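Search this site
Enter keywords
Go

Fomcombe Neighbourhood News

Last updated: August 2022

Egg prices and the Saturday stall

Members who buy through the Fomcombe food co-op will pay more for eggs from this month. A dozen goes up by 40 cents, the first change since January. Feed is the main cost behind the increase, followed by fuel for the run down from Vaher.

Leonidas Kouris, who keeps the hens at Vaher, wrote to us in the autumn to say he had held off as long as he could. His flock is down to 417 birds while the second shed is re-roofed, and he expects supply to stay tight until spring. Standing orders will be filled first. Casual buyers may find the stall sold out by mid-morning.

The limit is now two cartons per household. If you need more for a cake stall or a school fundraiser, put your name on the sheet at the counter by Wednesday night and Dewanti Chin will try to sort something out with the farm. She can't promise large numbers at short notice.

We're still taking back clean cartons, both cardboard and plastic. Please check the hinges and lids before you bring them in, and peel off old date labels. Cartons with dried egg in them go straight in the bin. Drop them in the tub near the roller door, not on the front bench.

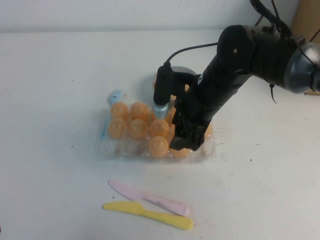
Other changes at the stall

Opening time moves to 8.30 am for the rest of winter. Closing time is unchanged.

The card reader has been replaced and there is no longer a $10 minimum. Cash is still fine, but we are always short of coins.

Mandarins and navel oranges are in, along with silverbeet, leeks and a small amount of fennel. Mared Ifans has lemons to give away from her tree on Lokia Street. Bring your own bag.

The cool room fund stands at $3,000. The quote for the new compressor came in higher than expected and Dimas Kwok is waiting on a second one. Until it's fixed, milk orders have to be collected by 10 am.

Recent items

Pruning morning at the Lokia Street orchard
Green bin collection moves to fortnightly
Hall hire rates for the new year
Lost: grey tabby, Brerkosine Road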